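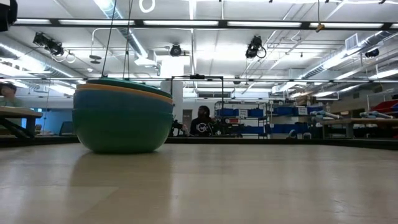

Setport lab puts household robots on dish duty

Stacking bowls is still slow work for a machine, according to a report released in March by Keten, a small automation firm in Setport. The firm's two-armed system attempted 830 stacking tasks and finished 86 percent of them without help. A typical stack took some 25 seconds.

Ignacio Ojeda, who led the tests, said nested bowls cause the most trouble. The rims sit close together, and the fingers often pick up two at once. 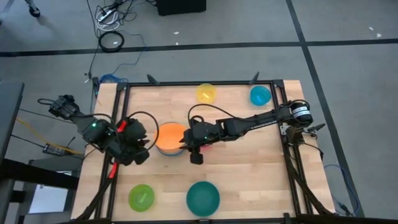
Shop floors may come first

Keten plans a 12-week trial at Viltis, a kitchenware warehouse, where the arms will sort returned goods. Small items left inside bowls have to be taken out before stacking.
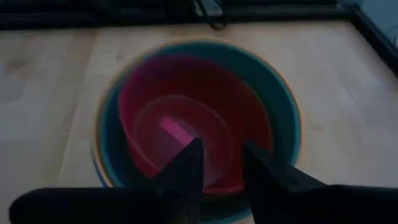 Ojeda said the warehouse job is easier than a home kitchen, where sinks are wet and dishes come in every shape. The firm has not set a date or a price for a home model.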